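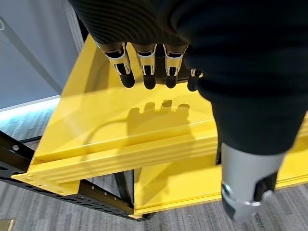
# About Cusis

Cusis is a small language school for adults. We teach English, Czech and German in the evenings and in the mornings, mostly to people who have a job, a family, or both, and who did not like languages when they were at school. Many of our students tell us at the first lesson that they have no talent. We answer that we will see in August.

## How we started

The school began in one room above the Kubíček bakery. The room had a good stove and a bad blackboard, and in the first winter we had six students. They all wanted English for work. We did not have a textbook which we liked, so we wrote our own exercises in the afternoon and copied them before the lesson. Some of these exercises we are still using, with the mistakes corrected.

When the bakery needed the room for flour, we moved to the house in Foltari street, where we are until today. We have there four classrooms, a kitchen and a small library. The stairs are steep, and for students who cannot use them we hold the course in the ground floor room. Please write it in your application and we will change the room for the whole group.

## How we teach

Our groups are small and they stay together for the whole year. The same teacher has the same group. A student who misses a lesson gets the notes from another student, not from the office, and this has worked well for us, also for friendships.

We speak from the first evening. Grammar comes when somebody needs it to say something. In the beginners' course the past tense usually arrives after the second weekend, when people want to tell what they did. The teacher has a plan, of course, but he or she may leave it for half an hour if the talk is good.

We give homework. It is short, and we read all of it.

Twice in the year we have a reading evening. Every student reads aloud one page from a book in the language which he or she is learning. Beginners can read a recipe or a children's story. Families are welcome and there is soup.

## The library

The library has 693 books for lending and a shelf of magazines. Most books were given by former students. We have many detective stories in English, less in German, and in Czech a nice collection of fairy tales with large print. You can keep a book for one month. If you are still reading after one month, tell us and keep it longer.

We do not lend the dictionaries, but you may sit with them in the kitchen as long as the house is open.

## Illell

Illell is our correspondence course, for people who live too far or who work on shifts. It is done by post and by e-mail. You receive a letter from your teacher, you answer it in the language, and it comes back with corrections in green and a new letter. Some of the students in Illell have never visited the school – we know them only from their handwriting, and we would be glad to meet them at a reading evening.

## At this time

The classrooms are closed at the moment and all groups are meeting by video. The lesson is shorter than usual, and the price for this term is lower. Students who have already paid the full price can have the difference back or leave it for the next term. The library lends by post inside the town.

We hope to open the summer course in August in the garden, if it is allowed.

## Prices and applications

One term costs 2,000 crowns and the materials are included. For Illell the price is the same. It is possible to pay in two parts. The first lesson is free and you do not need to decide on the same day.

Before you join a group, we talk with you for a quarter of an hour so that we find the right level. It is a talk and there is no test – you cannot fail it.

To apply, write to the office or leave a message. Please tell us the language, which time of day suits you, and if you have learned the language before, even if it was long ago.

*Last change of this page: May 6, 2020*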